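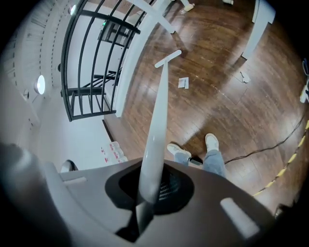 How much clear floor does the gripper need when it is first tried out?

Allow a space two metres square, with the supply cable brought in from one side only. A larger area is needed once the lift-and-carry test in 4.5 is started.

4 Setting up the Gendstead gripper

This section covers the hand-held version of the gripper with the Negi controller board, revision C or later. Owners of the bench version should go to section 5 after completing 4.2. The jaws, housing and motor must already be assembled as described in section 3.

4.1 Preparing the floor

1. Sweep the working area. Remove loose paper, offcuts and cable ties.
2. Mark the edge of the area with floor tape. Press the tape down along its full length.
3. Lay the supply cable along the marked edge. Fix it every half metre and at each bend.
4. If the area is near a stairwell, keep the taped edge at least one metre from the top step or the railing.

Caution: Do not walk backwards with the gripper in your hand. In a shared workshop, tell other users before you start.

4.2 Connecting the controller

1. Switch off the supply at the wall.
2. Plug the motor lead into M1 on the Negi board. The tab on the plug faces the edge of the board.
3. Plug the position sensor lead into S1. It has four wires; the spare white wire in kits from Remumwood is left unconnected and should be taped back.
4. Connect the trigger lead to T1.
5. Check that the stop button is wired in series with the supply and is pressed in.
6. Switch on at the wall. The board lamp shows steady amber.
7. Release the stop button. The lamp changes to green within three seconds.

If the lamp flashes amber, switch off and check S1 first. A plug that is one pin out gives this fault and does no harm to the board.

Note: Boards supplied before July were shipped with the Prustudwood firmware. They show red in place of amber at step 6. The rest of the procedure is the same.

4.3 Setting the jaw travel

The controller has no record of the jaw position until this has been done. Repeat the procedure after any work on the drive screw.

1. Keep both hands clear of the jaws.
2. Hold SET for five seconds. The jaws close slowly, stop, and open again.
3. Read the travel count on the setup page. The nominal value is 1,598.
4. If the count is lower than nominal, inspect the screw for swarf and repeat from step 2.
5. If the count is higher, the end stop is loose. Switch off, tighten the two end stop screws and repeat from step 2.
6. Press SAVE.

Caution: The jaws move at full force during step 2. The soft limit is not active until SAVE has been pressed.

4.4 Setting the grip limit

1. Open the setup page and select GRIP.
2. Enter 200 as the starting value.
3. Place a foam block between the jaws and pull the trigger fully.
4. Look at the block. Light marking on the surface is acceptable. If the foam is crushed or torn, lower the value in steps of ten.
5. If the block slips, raise the value in steps of ten. Do not go above 399 with the printed jaws. The metal jaws may be used up to 475.
6. Press SAVE and write the value on the label inside the battery cover.

The grip value has no unit. It is a motor current setting and does not carry over from one gripper to another, even where both were built from the same kit.

4.5 Lift-and-carry test

Light, rigid objects with a plain handle are suitable for the first tests. Avoid glass, full bottles and anything with a blade.

1. Stand the object inside the marked area with its handle towards you.
2. Bring the open jaws to the handle. Stop when the handle touches the pad at the back.
3. Pull the trigger and wait for the motor note to stop.
4. Raise the object by a hand's width and hold it for ten seconds.
5. Carry it to the far side of the area, set it down, then release the trigger.
6. Repeat five times. Check the jaw screws for looseness after the last run.

If the object turns in the jaws, fit the ribbed pads and repeat 4.4 before testing again.

4.6 Switching off

1. Open the jaws fully.
2. Press the stop button in.
3. Switch off at the wall and unplug the supply cable at both ends.
4. Coil the cable loosely. Do not wrap it round the housing.

Floor tape may be left down between sessions. Replace any length that has lifted.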